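Success rate is the wrong headline number for simulated kitchen manipulation, and the field should stop leading with it.

The usual argument for simulation is volume. A policy can be run through more kitchens overnight than a lab could build in a decade, and each run returns a clean pass or fail. The argument is sound as far as it goes. The trouble starts when the pass or fail is averaged over everything and printed as one percentage in the abstract.

Our own evaluation is a fair target. We ran the Urnora policy for 1,651 episodes in the Dodorix kitchen set, on a family of tasks in which the arm has to pick up a small object from the counter beside a sink. Of those, 522 failed. Reported the usual way, that is a success rate of 68.4 percent, three points better than the Zwane baseline. A reader would conclude that the new policy is a modest improvement. I don't think the number supports even that. 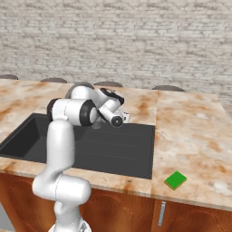 *Figure 1. Sink-side task, simulated. The gripper is over the basin; the sponge is on the counter to the right.*

When we sorted the failures by the first thing that went wrong, two groups covered most of them. In one, the arm never left the region over the sink. It settled into a pose above the basin and made small corrections until the time limit. In the other, it reached the object and closed at the wrong height. These are different faults with different fixes. The first is a problem of where the policy thinks the target is. The second is a problem of contact, and contact is the part of the simulator I trust least.

A single percentage adds the two together. Worse, it lets one hide the other. Urnora hovers less than Zwane and misses more grasps. If the contact model is too forgiving, the gain is overstated. If it is too strict, the gain is larger than we claimed. The headline figure cannot tell these cases apart, and neither can a reviewer.

The common reply is that more scene variety will wash this out. I doubt it. New countertop textures and cabinet finishes test perception — they do nothing for friction or finger compliance, which stay fixed across every kitchen in the set.

What I would ask for is cheap. Report failures by stage, with counts. Rerun the grasp stage under at least two contact settings and print both results. Hundley's evaluation scripts already log the needed events, and the stage table took us an afternoon to produce. Papers that give only the average should be read as unfinished.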